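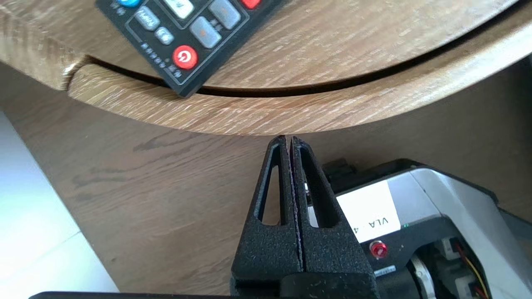
According to Josefien Vanhove, any coffee table with a second level ends up as a place to lose post, and she would not have another one in the house. She wrote that under my first notes on the Brostine two-tier table, and it is a fair worry, so I have kept it in mind while writing the longer review. I have now lived with the table since October and my view of it has changed in a few places.

The Brostine is an oak coffee table with a curved front. There are two tiers, and ours is the light finish. It also comes in a smoked finish, which I saw in the Van Beek showroom and thought too dark for a north-facing room. We bought ours from the same shop. It replaced a glass Urkow table that had been fine for years until one of the legs started to turn in its socket.

Delivery and assembly

It came in one long box and was heavier than I expected. Two people should carry it. The corners were packed in moulded card and nothing was damaged, though the bag of fixings had split and I had to feel about in the bottom of the box for the last few dowels.

The instructions are drawings only. Most of them are clear. Step 5 is not. It shows the support panel from behind without saying so, and if you fit it the way it looks on the page the pre-drilled holes end up on the wrong side. I did this, took it apart and did it again. There are 12 steps in all and the rest went in order. An Allen key is supplied but you need your own crosshead screwdriver, and a rubber mallet helps with the dowels.

It took me nearly two hours, including the mistake. Don't tighten the bolts fully until the whole thing is standing on a level floor. I tightened mine as I went and had a slight rock at one corner, which disappeared when I loosened everything and started again from the middle.

The surface

This is the best part of the table. The grain is even, the joins are close, and the finish is a hard wax oil that feels dry and smooth under the hand. It doesn't show fingerprints in the way the glass did. Dust does show when the sun is low, but one wipe deals with it.

Hot mugs are another matter. The care leaflet says to use coasters and it means it. I left a teapot standing for the length of a phone call and got a pale ring. It faded over the following week, but I can still find it if I look along the surface towards the window. Cold glasses have left no marks so far. Red wine wiped off without a stain when I got to it straight away, and I haven't tested what happens if you don't.

The leaflet recommends re-oiling once a year. I used a small tin of Plimico clear oil, put on thinly with a lint-free cloth and buffed off after a quarter of an hour. The smell hung about until the next morning. The colour came up slightly warmer and the pale ring became harder to see. One tin will do the table several times over.

The two levels

Here I have to answer Josefien. Yes, things collect. In the first month ours had old newspapers on it, a seed catalogue, a dead phone charger and a birthday card that should have been posted. The table gives you more flat surface than you need and you fill it. What worked for us was a shallow tray. Anything that doesn't fit in the tray goes elsewhere at the end of the evening. It is a dull answer but it has held up since Christmas.

Against that, the extra level is useful if you eat in front of the television, as we do more than we should. Plates can go on one and everything else on the other. I had a single-level table for years and was always moving a pile of books to put a plate down.

Cleaning between the levels is a nuisance. My hand goes in but a folded duster is better, and crumbs gather towards the back. A vacuum nozzle with the brush fitted gets most of them. If the makers changed one thing, I would ask for a wider gap.

The curved edge

I bought it partly for this. We have a narrow route between the sofa and the fireplace, and the old table had square corners that caught everyone on the shin. The curve makes a real difference. My sister's youngest was learning to walk when they stayed with us and I was glad of it then too, although I still put a blanket along the front.

The drawback is that a curved front wastes a little space. Large books look awkward on it and a square tray never quite lines up. I have stopped minding.

Sturdiness

Good. I can lean on it to get up from the floor and it doesn't shift. It has felt pads on the feet, already fitted, but they are thin, and one came off when I dragged the table to get at the rug. I replaced the whole set with thicker ones from the hardware shop. The bolts needed a quarter turn after the first few months. I have checked them once since and they were still tight.

Service

I had one reason to contact Van Beek, which was the care leaflet. Ours was missing a page. Liesbeth Prins at the shop answered the same day and sent the full leaflet by post, along with a sample sachet of the oil. She also confirmed that step 5 confuses people and that a corrected sheet was being printed. If you buy one now it may already be in the box.

The guarantee covers the frame and joints, but not the finish. Keep the receipt, as they do ask for it.

Would I buy it again?

Yes, in the same finish. It costs more than I wanted to spend, and there are plainer tables that would do the same job for less. I would choose it for the surface and the rounded front, and for a room where people have to squeeze past. If you tend to put down hot drinks without thinking, or want something you can wipe and forget, look at laminate or glass.

Good: finish, rounded front, very steady.
Less good: step 5, thin felt pads, narrow gap to clean, marks from hot mugs.

Updated June 14, 2022, after the first re-oiling. The replacement pads are still on.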